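Bullar Adds Gray Storage Bin With Molded Handle to Zolico Line

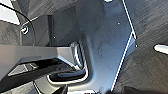
January 1, 2019 – Bullar, a maker of household storage, has added a gray bin with a molded handle opening to its Zolico line. The new bin is sold in 52 stores and through the company's mail-order catalog.

The Zolico line was first sold with flat sides and a lip along the top. Customers who kept the bins on low shelves asked for something they could pull out with one hand. The new model has a rounded opening in the front panel, with a contoured rim that fits the fingers.

"People wrote to us about closets and pantries, mostly," said Gudrun Baumgart, product manager at Bullar. "They wanted to get at the bin without moving what was on top of it. We tried 3 shapes for the opening and kept the one that was easiest on the hand."

The bin comes in one size, 21 inches long, and fits the shelves already sold with the line. Older Zolico lids fit it as well. The blue-gray color replaces the white used until December.

Before the design was settled, 97 households used early versions at home for a season. Their comments led to a thicker rim and a slightly lower opening, said Dirk Hamann, who ran the home trial.

Replacement lids and shelf clips are sold separately. Stores that still have the white bins may go on selling them until stock runs out.

Press contact: Rasa Zariņš, Bullar press office. Samples for review can be requested in writing.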